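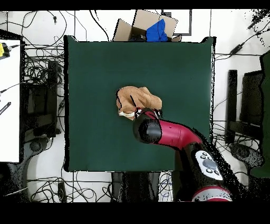
Gullholm wrote in after our last piece on the Nosevthorpe lab to say the whole thing sounded like paying grown adults to play with laundry. Fair enough. Also, more or less the job.

The project is called Cular. The aim, a robot arm that can pick up a bit of cloth it has never met and make something tidy of it. The method, examples. Lots. Someone steers the arm through the task, the computers record what the cameras saw and what the joints did, and later a learning system chews through the lot and tries to copy it.

Target for this round: 200 good ones. Good meaning clean start, clean finish, no long pauses while the operator has a think. Pauses are poison. The system learns those too, and then you have an arm that hovers over a towel like it's forgotten why it came in.

Mornings are best. By four in the afternoon the grabs get sloppy and everybody knows it, so the late recordings get checked twice. Two people to a shift, one steering, one watching the screens and saying "again". They swap when the steering hand starts to ache. Tea is not allowed near the table, a rule that gets bent.

Why cloth? Because it's horrible. A mug is a mug whichever way you put it down. A towel dropped five times gives you five different shapes, and half of what you need to grab is hidden under the rest. Corners vanish. Edges roll under. The operators find a corner by feel at home, and here they have only the gripper and there eyes.

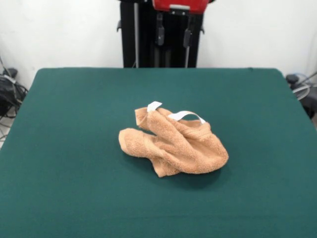 Tan towel on the green table, in a heap with its label up.

The sorting software is Fakir, written in house, and it crashes. Not often, enough. It holds each recording next to its notes: which cloth, who steered, keep or bin. Failed tries don't all go in the bin either. A slip followed by a decent recovery is worth having, and the team have started asking for more of them. Hard to do on purpose. A faked slip looks faked, apparantly even to a computer.

Next up, bigger cloths, and a second table if the room can be made to fit one. First tests of the trained system are pencilled in for December. Nobody would bet on how it does with a bath sheet.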